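Kitchen and Serving Assistant, part-time
Grevell Lunch Club, Jivcombe

We are looking for a friendly and reliable person to join our small kitchen team from April. The lunch club is open to everybody in Jivcombe, but most of our guests are older people who live alone, and for many of them it is the main warm meal of the day.

The work is 12 hours per week, in the middle of the day. You start at 10.30 and finish when the kitchen is clean. School holidays are worked as normal, please think of this before you apply.

What you will do
Prepare vegetables and simple desserts together with our cook, Getsemaní Bañuelos
Serve at the counter and carry meals to guests who cannot stand in the queue
Wash up, wipe the tables and put away the chairs
Write down the fridge temperatures in the book
Help with the delivery from Negussie, our vegetable supplier, when it comes

What we ask from you
You don't need a diploma. A food hygiene certificate is good to have, and if you don't have it we pay the course for you in your first month. You should be able to lift a full crate of potatoes and to stay calm when many people arrive at the same moment. It is important that you like to talk with people, also when they tell you the same story again. Other languages than English are very welcome — in our kitchen we speak already four.

About us
The club began in Jendinville with one soup pot and moved to Jivcombe when the old rooms became too small. Last month we served 662 meals, and we have more than 300 guests on our list. There is a bus stop directly at the door and a place for bicycles behind the building.
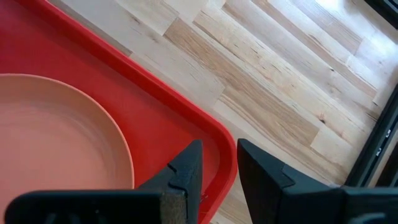 Tray and plate, Grevell Lunch Club

How to apply
Please write a short letter, one page is enough, and tell us why this work is interesting for you. Add the name of one person who knows you from work or from your neighbourhood. Bring it to the office or put it in the letter box at the side entrance, marked for Daryna Sydorenko. Please write the reference 841 on the envelope. You are also welcome to come and eat with us before you decide. Lunch is at 12.30.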